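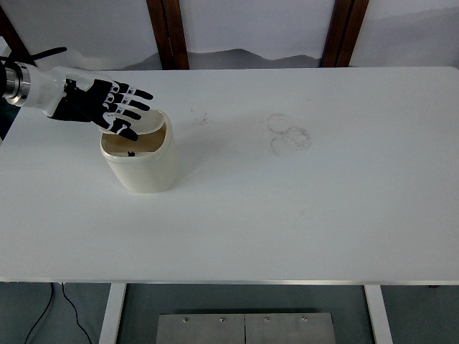 The guest house at Pala has six rooms and, until two years ago, it had a skip outside that was emptied every week. The woman who runs it with her sister would rather talk about the breakfasts, but most people who write to her want to know about the rubbish.

"We were paying for air," she says. "Cardboard boxes nobody had flattened, milk bottles with the tops on. I looked at the bill one winter and it came to 530 for the quarter, and that was before the laundry or the heating."

She began by weighing everything that left the building. Over the first month it came to 158 kilos, more than half of it food. Breakfast was the main cause. Guests were given a basket of bread whether they wanted it or not, and small pots of jam that came back with a spoonful gone.

The bread is now cut when people sit down. Jam comes from Jakab, a farm shop up the valley, in large jars that go back to be filled again. Peelings and coffee grounds go to a neighbour's compost heap – "he complains about the eggshells but he takes them" – and in return she gets a few bags for the front beds each spring.

The bedrooms were harder. Guests on holiday do not want to sort things into three boxes, and she tried that for one season before giving up.

"They put it all in the nearest one. I would do the same. So now there is one small bin in each room, with a lid, and we sort it ourselves downstairs."
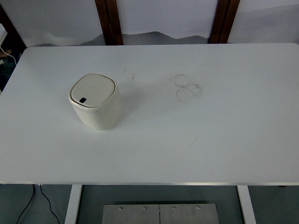
"It takes my sister ten minutes after the beds are done," she goes on. "She has gloves and the radio on. What we find is mostly tissues, train tickets, and those little shampoo bottles people bring from other hotels."

Her own shampoo comes in a large drum from Sindora and is poured into bottles fixed to the shower wall. One couple wrote a review calling this mean. She has kept a copy of it in the office.

Collections are down to one a month, though August still needs an extra one. She has asked Pludano, the firm that empties the skip, for a smaller container and is waiting for an answer.

"They said they would ring on Monday," she says. "They did not say which Monday."

The guest house is open from Easter until the end of October. Dogs are allowed in the two ground-floor rooms.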